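Chapter 7
Teaching Two Hands to Work as One

Most of us fasten a buckle without looking. You do it on a backpack while walking to the bus, or on a bike helmet while talking to a friend. One hand holds its half still, the other brings its half in, and there is a click. If you try to write down what your hands did, though, you will soon run out of words. Which hand moved first? How hard did you push? When did you know the two halves were lined up? I love this problem, and it is the reason I wanted a whole chapter on learning from demonstration with two hands.

In Chapter 6 we taught a single arm to pick things up and put them down. We wrote the goal as a position, planned a path to it, and closed the fingers at the end. That recipe carries over badly to a buckle. The goal is no longer a place in the room. It is a relationship between two objects, both of which may be moving, and one of which may be hanging from a strap that swings and twists. A plan made for each arm alone can be perfect on paper and still leave the two halves a finger's width apart.

7.1 Showing instead of telling

The method we will study is simple to state. A person does the task many times, holding the same kind of fingers the robot will use. Cameras on the hand-held tools record what each tool sees, and the motion of each tool is worked out afterward. A learning program then looks for a rule that connects the two: given this view, make this movement. Such a rule is called a policy, and you will meet the word on nearly every page from now on.
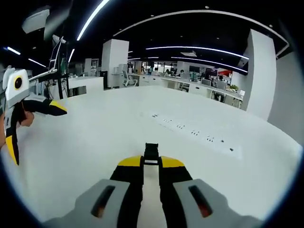
Demonstrations do not have to be gathered in a laboratory, and I think this is the most exciting part of the method. A robot arm is heavy, needs a solid mount, and has to be fenced or watched. A pair of hand-held grippers can go wherever a person can carry them. An open-plan office will do nicely, with its long row of desks, people sitting at their work and strips of light across a black ceiling, and all of that variety ends up in the training data. A policy that has only ever seen one bare bench tends to fall apart when someone moves a lamp. One that has seen offices, kitchens and workshops has had to learn what matters, because so little else stayed the same.

There is a price. A person's arm can reach in ways a robot's cannot, and a person's wrist will happily turn at a speed that would trip every safety limit on the machine. We come back to this in Section 7.4, where we filter out motions the robot could never repeat.

7.2 The buckle study

Our running case in this chapter is a study by Liis Petrauskas and Aigars Grigaitė, done while both were working on the Toom project at Skanville. They chose the side-release buckle because it is cheap, it is everywhere, and it punishes small errors. The forked half must enter the other half nearly straight. Tilt it a little too far and one tooth rides up on the rim.

They collected 60 demonstrations for each starting layout and used 16 layouts in all. In some layouts both halves began in the grippers. In others, one half lay on the table and had to be picked up first, which turned out to be much the harder case. A buckle half lying flat gives the fingers very little to hold, and the way it is grasped decides whether the rest of the task can be done at all.
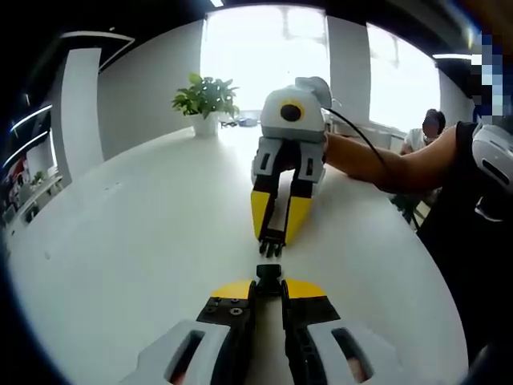 The question Petrauskas and Grigaitė most wanted to answer was whether each hand should see what the other hand sees. It sounds like a small detail, but it changes the whole design. In the first version, each arm had its own policy and used only its own camera. In the second, a single policy received both views and moved both arms. They called the first version Jokell and the second Vovura, and we will keep those names.

Before reading on, take a minute to guess the result. Jokell has less to learn and trains faster. Vovura has to make sense of two wide, curved views at once, and each view contains the other gripper, coming in from the far side and often hiding the very part you would like to see.

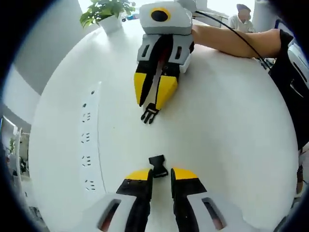 Vovura won, and by a wide margin. It closed the buckle in 67 percent of trials on layouts it had not seen in training. Jokell did well at bringing the halves near each other and then, again and again, stalled. Each arm waited for the other to hold still! If you have ever met someone in a narrow hallway and stepped the same way twice, you know the feeling. With a shared policy, one arm learned to settle first and the other learned to come in, much as people do.

The failures are just as interesting. When Vovura missed, it was most often at the very end, with the teeth touching the rim. From that point on a camera is not much help. The fingers block part of the view, and black plastic against black plastic offers little contrast. What a person uses at that moment is touch - a slight give, a scrape, then the click. Grigaitė made this point one Tuesday at a group meeting, by closing a buckle behind his back, and it led directly to the force-sensing work in Chapter 9.

7.3 What you will need for this chapter

You should be comfortable with coordinate frames (Chapter 3) and with the camera model for wide-angle lenses (Chapter 5). If the wide-angle model is still hazy, go back to it now. Straight table edges look bent through these lenses, and you will need to know how a point near the rim of the view relates to a real direction in the room.

We will also need one new idea, relative pose, meaning the position and rotation of one gripper as measured from the other. In Chapter 6 everything was measured from the robot's base. For the buckle, the base hardly matters. You can carry out the whole task a foot to the left and nothing important has changed, but shift just one hand by that much and the task is lost. Writing the data in relative form lets the policy see this directly, and it cut the number of demonstrations needed in the buckle study by a factor of 2.

Find a side-release buckle before you start the next section and keep it on your desk. Close it slowly, a few times with your eyes open and a few times with them shut, and write down each moment when one hand stops and the other takes over. Your notes will be the starting point for Exercise 7.1.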